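Home Features Kitchens Small Spaces Letters Subscribe

Filed under: Rooms & Routines

The Second Fridge Problem

Every June the catalogs come, and every June they tell me I am thirsty in the wrong room. The kitchen is too far away. My guests are suffering. What I need is a "drinks corner," which means a small refrigerator, a small table, and a gap between them that I'll spend the rest of my life cleaning.

I've been hearing this pitch for long enough to have grown tired of it. Vakport sells the idea as a lifestyle. Kekumier sells it as a tray with a matching table. Skillavard, which used to make perfectly decent shelves, now has a page called "Hydration Zones," and I read the whole page so that you don't have to. The table in the top photograph is $200 and would hold a bottle, four glasses and a bowl of nuts. I own a table that does this. It came from a neighbor's garage and it cost me a lasagna.

What the pages are very quiet about is the floor.

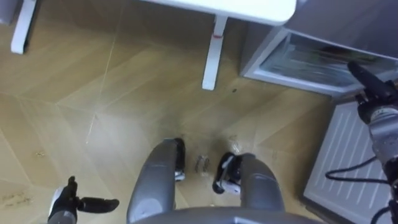 Floors take the punishment when you bring cold drinks into a room that wasn't built for them. Kitchens tend to have tile or vinyl, and a bucket under the sink. The drinks corner goes on whatever you've got, and lately what everybody has got is planks laid in a chevron, because that was the last thing the catalogs told us to want. I like chevron. I also know where to look on it. There'll be scratches, and streaks that only show up from one angle, and a brown smudge of something off to one side that you notice once the company has gone. Then there's the strip down beside the appliance, along the slatted grille, where a broom won't quite go and a vacuum nozzle goes in crooked. Put a table leg close to that and you've built yourself a trap for crumbs.

Kerubo Athumani fitted out three rental apartments with drinks corners and has taken two of them out again. I asked her what the tenants used them for. Yogurt, she said. One of them kept nail polish in the drawer. In the third apartment the thing is still running, as far as she knows, and she has never found a bottle of wine in it.

She did the sums for me on the back of an envelope. The little fridge, the table, the tray, a length of surge-protected cord, and a mat that was supposed to protect the floor and left a pale rectangle on it came to $1307 for the first apartment. She now tells owners to spend $100 on a good cooler for parties and keep it in a closet.

I can hear the objection. Some people do entertain. Some people have a ground-floor room at the far end of the house, or a workroom over a garage, and a flight of stairs between them and a cold ginger beer. Fine. I'm not coming for your stairs. But even then I'd want some plain answers before buying, starting with which way the door swings. A remarkable number of these corners are drawn with the table on the wrong side, so that you have to shuffle the furniture every time you want ice. The second question is drawers. A clear plastic drawer looks tidy in a showroom, where it has three lemons in it. At home it turns into the place where you lose things in full view.

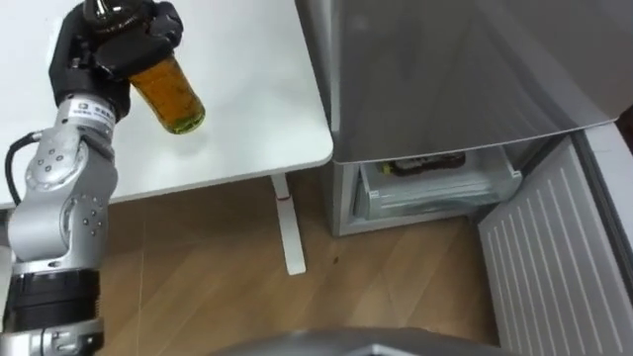
And then there is the matter of what is being poured. Most of what people keep in a drinks corner doesn't need to be cold for more than the hour before it's opened. Cider, beer, the amber fizzy stuff your brother-in-law brings, all of it will sit happily in a cupboard until the afternoon of the party. You're paying to chill it for the other weeks of the year. The leaflet that came with Kerubo's first unit had a chart of "ideal serving temperatures" with eleven kinds of drink on it, including two I'd never heard of and one I'm fairly sure is a salad dressing.

I did try to be fair. I borrowed a fridge from So, a shop two streets over that rents appliances by the month, and put it in my back room next to the lasagna table. The first week I loved it. I drank more seltzer than I had all spring! By the second week I'd stopped hearing the hum, and by the third I had started keeping overflow from the kitchen in there, which is how I came to own two open jars of the same mustard. I wiped the tabletop constantly. A plain white top is a lovely thing until somebody puts a glass on it, and nobody in my family has ever knowingly used a coaster.

The room changed, too, in a way I hadn't expected. Put a table and a fridge side by side and people stop there. They stand. They lean. They open the door to see what's inside and leave it that way while they talk about their knees. I had wanted a back room and I'd made a hallway with snacks.
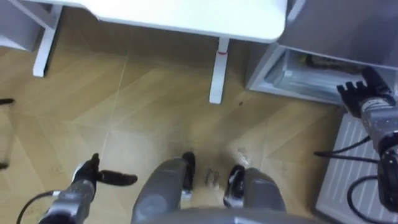 Retno Jugah thinks I have all of this backward. A corner where people stand around is the whole point, Retno wrote to me after I'd complained about it in this magazine's spring issue, and if the door gets left open then at least someone is home to leave it open. "You've been cleaning that gap since 2000," the letter went on, "and you would miss it." The letter also recommended raising the table on felt pads and pulling it out a hand's width from the appliance, so that a flat mop can get down the side.

I tried the felt pads. They're good. They collect dog hair, but they slide, and the mop goes where the broom didn't. The hand's width I'm less sure of, as my hand is smaller than my mop.

The fridge went back to So at the end of the month. They charged me for a missing shelf clip, which I found later inside a slipper and returned, and they took the charge off without an argument. The table is still in the back room with a lamp on it.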